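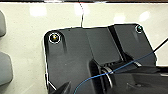 Notes, session 2: wiring the wrist

OK, so last time we got the Plemow arm moving in my garage, and I promised we'd do cables next. Route everything before you tighten a single screw! I skipped that on my first build and had to pull the whole housing off again (twice, ugh).

Leave slack at each joint, then swing the arm by hand through its full range. If a wire goes tight, stop and reroute it.

For next time: read page 22 of the Rodik manual and bring your own zip ties.

Nafula Mussa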